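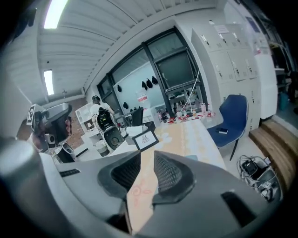 From: Rüdiger Vogler
To: group-travel list
Date: Apr 23, 2026
Subject: Re: Vestora coaches for the September trip

Fikri, thanks for sending the quote round. I've read it twice now and I'm less keen than I was before I opened it.

You wrote:

> Vestora can do both days with their 40 seater for 652 all in. That
> covers driver, fuel, tolls and parking. The coach has recliners,
> wifi, a restroom and a "panoramic lounge feel." They say we're
> getting the off-season rate and they can hold it for a short time
> only. I think we should grab it. Bayu has already put 34 names
> down so we'd fill it nicely.
> Fikri

First, "all in." I have yet to ride on a coach that was all in. The quote says tolls and parking are covered "on the standard route," and nowhere does it tell us what the standard route is. We want to go out through Wenness and come back by Munbridge. If their idea of standard is straight up the highway and straight back, then every mile on the Wenness side is an extra, and we'll find that out when the invoice arrives. I'd like to see our route typed into the contract with the stops in order.

Second, the driver's hours. Two days, with the first one starting before breakfast and ending after dinner at Lubis. Who pays for his room? It isn't in the quote. Last time we booked through a broker the driver's hotel turned up as "crew accommodation" and cost more than any of ours did. Perhaps Vestora is better than that. Let them put it in writing.

Third, the coach itself. The photo in the brochure is very handsome, but look at the small print under it: "or similar." Similar to what? I have been on an "or similar" with one working reading light and a restroom that was locked for the whole trip because the driver didn't want to empty it. Ask for the year of the vehicle and ask if it's theirs or hired in from some other outfit for the day. If they can't answer that in one phone call, I'd take it as an answer.

The wifi I don't care about. There's no signal past Wenness anyway, so they can promise as much of it as they like.

As for the rate being held "for a short time only," I'll just note that September has never been off-season on that road. The leaves bring people in, the hotels at Lubis put their prices up, and yet the coach company is giving us a bargain out of the goodness of its heart? Either the rate is the ordinary rate, or there's something left out of it. I'd be happy to be wrong.
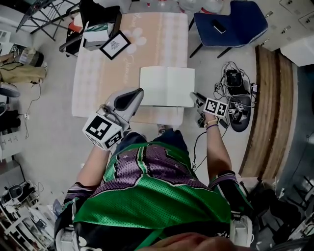 Aiman Pillai told me I was being hard on them, that his walking club used Vestora for the Munbridge run and the coach showed up on time and was clean, and that the man at the wheel knew where to pull in without being told. Fine. I believe him. But that was a day trip with no overnight and no side road, and when I asked what they paid in the end compared with the quote, he didn't know. I've asked him to look it up.

One more thing about the 34 names. Bayu, are those people who have paid a deposit, or people who said "sounds great, put me down"? The cancellation terms are on page 2 and they're steep. We lose half if we pull out in the last month, and the price is for the coach, so every person who drops out makes it dearer for the rest of us. I'd want deposits in hand before anyone signs.

And seats. A 40 seater sounds like plenty of room until you take off the front pair, which the quote says is kept for the guide. We don't have a guide and didn't ask for one. Is there a guide in the price? If so, take him out and knock something off.

So what I'd suggest, Fikri, is that you send them these and wait:

- our route and stops written into the contract
- who pays for the driver's room and meals
- age of the coach, and whose it is
- what "or similar" means
- whether a guide is included, and the price without one
- how long the rate is held, as a date

Adi Liem said she'd get a second price from the company that did the lake trip. Adi, did they ever call back? They were slow last time too, but the bill matched the quote to the penny, and I'd wait a while for that.

Please don't sign anything before we hear from both.

Rüdiger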